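WHY DO COLORS LOOK DIFFERENT NEXT TO EACH OTHER?

Kids' Page, Homthorpe Library. Tue 26 July

Quick one today. Grab some paper and crayons, or paint if you're allowed.

So. Color. You'd think red is red and that's that. Nope! Your eyes don't look at one color all by itself. They compare. All day long, without asking you.

Try it. Cut two squares from the same gray paper. Same sheet, same gray. Put one on white and one on black. Now look. The one on black seems lighter, doesnt it? Swap them. Still works. 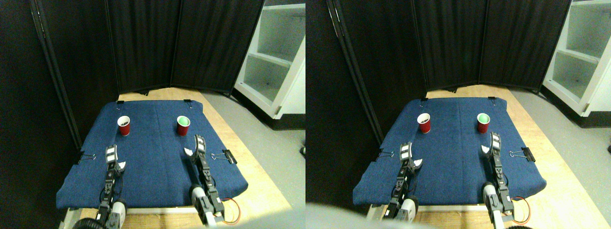
Dark things make light things pop. Artists know this trick, and so do people who paint road signs. It's why chalk is so easy to read on a blackboard. Look at the two dark red cups on the navy cloth. The white rims jump right out, and the bright green inside one of them is hard to miss. Now think of a white rim on a white plate. Much harder to spot.

Next bit. Opposites. Red and green sit across from each other on a painter's color wheel. So do blue and orange. Put opposites side by side and both look stronger, almost buzzy. Think of a ripe orange in a blue bowl, or the holly bush outside Skinner Hall in Clambridge in October, when the berries turn.
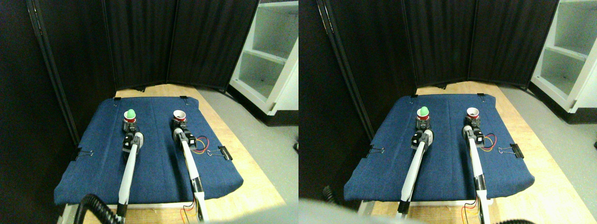 Then there's the ghost color. My favorite! Draw a big red dot on white paper. Stare at it while you count to 42. Don't move your eyes (blinking is fine). Then look at a blank white page. See a bluish-green dot floating there? Nobody drew it. The parts of your eye that notice red got tired, so the other parts win for a moment. Wait a bit and it fades.

Animals see color differently too. Dogs mix up red and green, so a red ball in the grass is tricky for them. Bees can see ultraviolet, a kind of light we cant see at all. Some flowers have patterns only visible that way. 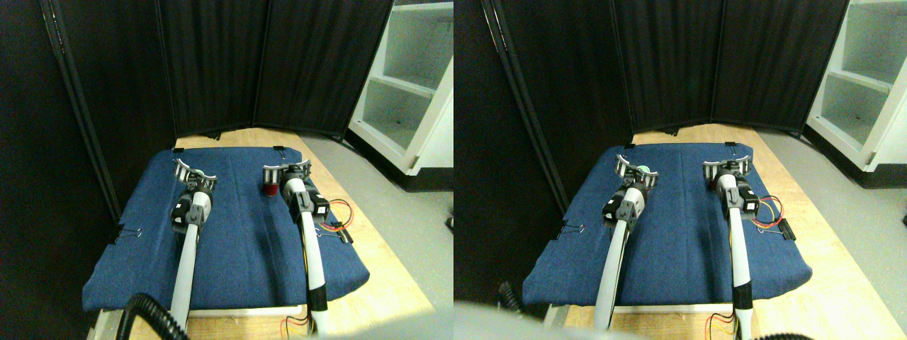
Pale green on blue. Find the small rounded thing.

Your turn: pick 3 colors. Put each one on a light page, then a dark page. Which changed the most? Write it down and bring it to the Illska Room, we'll stick them on the wall.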